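The first thing Sosina Dinsa does when I come in is move a box of screws off the only good chair and ask whether I've eaten. The second is to tell me, at some length, how a person who repaired sewing machines for years came to be building a robot arm that handles laundry. She calls the arm Wunar, and it has been growing in the shared shop at Gromthorpe since December.

"I wanted to start with towels," she says, "and everybody told me to start with blocks. Well, I don't own any blocks. I own towels!" She has rebuilt the gripper three times, and she talks about each version fondly, the way you might talk about old cars. The first pinched too hard and the second would hardly pinch at all – that one still lives in a drawer, and she did get it out to show me.

Cloth, she explains, never lies the same way twice, so she spends most of her evenings on the one small business of getting hold of it. "You go in too high and you get air. Too low and you're pushing on the table, and the motors complain. I've got a notebook with 502 tries in it, and I'm still learning where a fold begins."
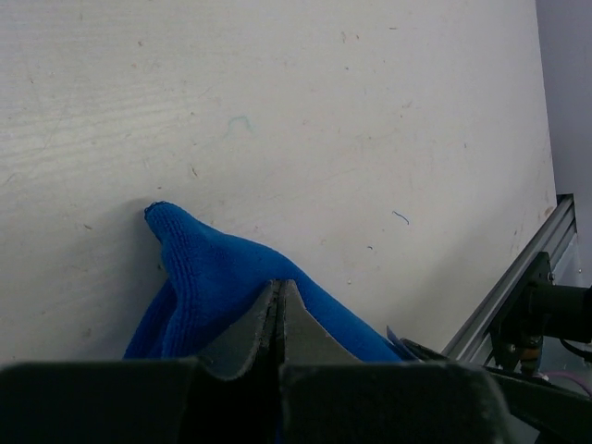
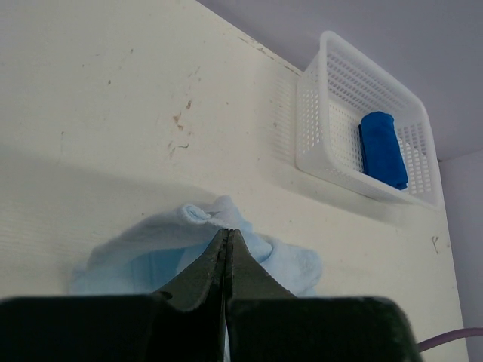 Mitiku Yimer thinks she should have bought a finished arm and saved herself the winter, and told me so cheerfully over the noise of the drill press, adding that a bought one would at least come with a manual. Sosina has heard this before. "He's right about the manual," she says. "But when mine breaks I know which screw to blame."

She has spent up to 73 dollars on fingertips alone, trying one shape after another, and she would like to try a softer pair next. After that she wants to work on folding, starting with washcloths, and then maybe pillowcases if her patience holds out. I asked about fitted sheets. She laughed for quite a while and went to put the kettle on.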